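January 18, 2020

Saturday, in from ten until the light went. Finished the second pass on the left wall and started sorting the kitchen pieces. Writing this up now so Darren has it before he comes back to the Ackroyd order.

Paper first. The swirl pattern is a pain to hang. The repeat doesn't land where the label says it does, so I stopped trusting the label and matched by eye from the big spiral at shoulder height. Once that one lines up, the parallel black lines fall in on their own for most of the drop. Where they don't, the error is about the width of one line and only shows if you go looking. The corners are covered by the posts anyway. I used the Feston paste, mixed a little thicker than last time, and left each length folded for the full soak. Two bubbles near the bottom of the left side. Pricked them and rolled them flat, will check again when it's dry.

We have most of one roll left. Batch number is 2762. The older half roll on the shelf is 1101 and the mauve is pinker, so don't mix them on the same wall. I put tape on the end of the old one.

Marble floor sheet is the same one as before. I wiped it with plain water only. The Nandero cleaner took the sheen off a corner of the offcut when I tried it, so that bottle has gone back under the sink with a note on it.

Rack and holder. The black rack hangs from the back rail by its hooks. It wants to creep sideways when you push something into it, so hold the rail end with your other hand. The clear acrylic box is next to it, up by where the rails meet. I tried it lower down in the morning and kept hitting it with my sleeve. Higher is better. If anyone wants it moved again, fine, but write it here first.

Kitchen pieces. The Morkeo carton had been repacked by somebody in a hurry, lids at the bottom and heavy stuff on top. Nothing broken. I went through it against the list and fixed the list where it was wrong:

- frying pan, black nonstick, long handle. Listed as a saute pan. Changed.
- glass lids. These were down under one line as "lids" with no sizes. I still need to measure across the rim and write the size on a tag. Tag on the knob, not on the glass, the glue from last May took half an evening to get off.
- black flat board. Listed twice. Struck one.
- beige tube. No entry at all. Added as "tube, beige" until Darren tells me what he calls it.
- small metal cylinders. Listed as "weights" in his writing and "spacers" in mine. Left both names in, he can pick.

Shelf label for the whole carton is now 674. The old label is still on the underside, ignore it.

Laid things out on the marble to see how they sit against the paper. The pan is the easiest thing to place, handle straight toward the front, and everything else gets arranged off it. Board flat against the left wall. One lid down behind the pan on the left, one up on edge further back.
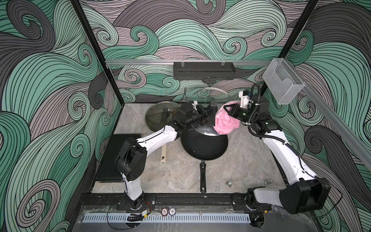

The glass is what I keep going back and forth on. Against that much pattern a clear lid on edge is mostly just its rim, and I lost track of it more than once while reaching past. A darker rim would help, or a plain sheet of paper behind it for the first day of work - ask Darren if he minds. The flat one is no trouble because the knob is black.

Lamp was at the 3000 setting all afternoon. The green goes a bit yellow under it. I'd like to try the cooler tube but the spare is at the other bench and I didn't feel like climbing for it.

Still to do:
measure and tag both lids
look at the two bubbles again
order more blades, the last good one went on the corner trim
ask Ackroyd whether they want the full set or only the pan and lids
felt pads for under the board, the thin kind

Paste bucket is washed and upside down by the sink. Brush is soaking, please don't throw it out.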